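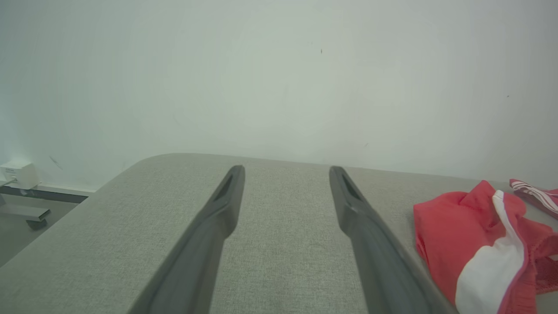
Fig. 1. Wrist view, fingers open over the bench, garment at right.

Manipulation Lab, Unit 6: Folding Sportswear with Two Arms
Handout revised June 3, 2021
Instructor: Macarena Durán. Lab assistants: Declan Clegg, Analyn Sison.

6.1 Scope

Unit 5 covered rigid parts. A rigid part has a pose of six numbers, and once those are known the grasp follows. A pair of shorts has no such pose. In this unit each team teleoperates both arms through a set of folds, records the episodes, labels them, and trains the baseline policy on the result. Grades are based on the recordings and the labels. The trained policy is graded only for completeness.

Read chapter 4 of the Votik controller notes before your first session. Teams that have not passed the emergency stop check in Unit 2 may not run the arms.

6.2 Work surface and start states

The surface is the gray padded bench top against the wall. Padding lets the fingertips press slightly below the cloth, which makes it possible to get under a single layer. It also means that the height of the surface changes under load. Do not reuse the table height from Unit 5.

Each episode begins from one of two start states:

Crumpled. The garment is dropped from hand height and not adjusted.
Partly folded. The garment has one fold in it already, placed by hand.

A second garment may stay on the bench as a distractor. Keep it clear of the target. If the two touch at any time, mark the episode "contact" in the log, whether or not the fold was completed.

Both grippers start open, one on each side of the target, inside the head camera view. Check this on the monitor before you press record. Last November a whole session of 53 episodes was dropped from the class set when one arm was parked out of view at the start of every one.
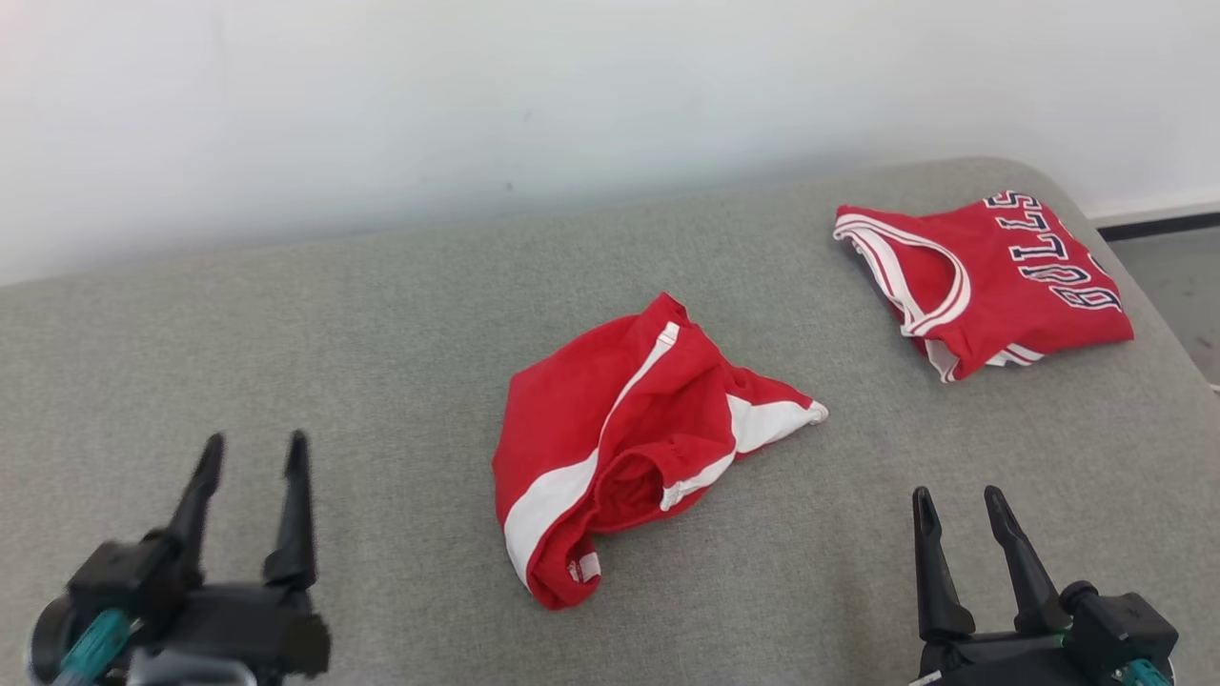
6.3 Choosing the first grasp

Look for an edge you can name: waistband, hem, cuff, neckline, armhole. A grasp in the middle of a panel usually lifts two layers and gives you no information about where the rest of the garment is. Stripes and contrast trim are useful landmarks, but a stripe can cross a fold and reappear elsewhere. Follow it by eye before you commit.

Approach with the fingers open, lower until the tips meet the cloth, close slowly, then lift 63 mm and stop. Hold for one second. Look at the wrist view and decide how many layers you have. If you can't tell, release and start the grasp again. Regrasps are not penalized. 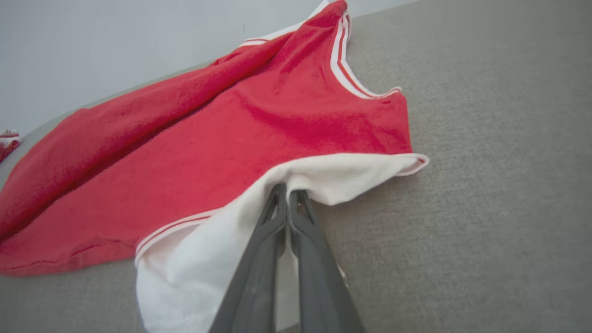
Fig. 3. Wrist view, white section pinched between the fingertips.

White cloth against white trim is the hard case for the layer label. Poppy Oakley's team labeled the same 131 wrist images twice, a week apart, and most of their disagreements were on white areas. Use the label "unsure" when it applies. A guess costs more than a gap.

6.4 Long garments

Pants are folded lengthwise first, leg over leg, and then across. For the lengthwise fold, line up the waistband before the cuffs. Cuffs tend to turn back and show the inside, and they must be pulled straight before the second fold. One arm does this while the other stays open and clear.
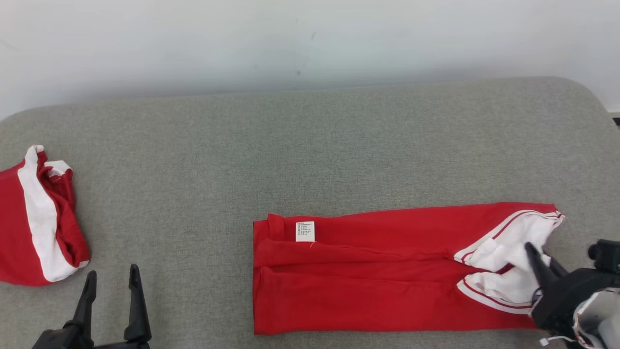

Pull along the leg, never across it. A sideways pull opens the lengthwise fold and you will have to start over. If the waistband moves during the pull, bring in the free arm to pin it, and log the episode as two-arm.

6.5 What to hand in

1. Raw episodes, named by team and start state.
2. The label file, with layer count and landmark for every grasp.
3. One page on your failures, sorted by type. Nigel Kershaw's page from last year is in the Stulerton folder as a model.

The class set now holds 696 episodes. Yours will be added after Analyn has checked the labels. Questions on the file format go to Declan.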